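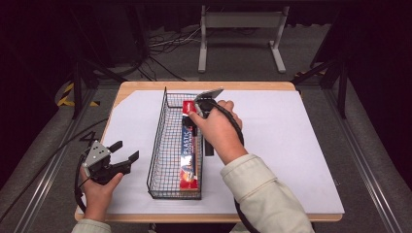 Zandeldale Residential Listings – Data Card

Summary
This dataset contains 385 listings for single-family homes and guest houses in Zandeldale and Citley. It is maintained by the Overgaard property records office.

Contents
listings.csv – one row per listing
parcels.csv – lot size in acres, zoning and road frontage

Of the listings, 156 include a second dwelling on the same lot. Bedroom counts exclude lofts and finished basements.

Known limits
Asking prices are as published; sale prices are not included. Version 3 drops the Sokivbridge rentals carried in version 2.

Updates
The files are refreshed each May. Corrections should be sent to Roscoe Mbeki, with the parcel number.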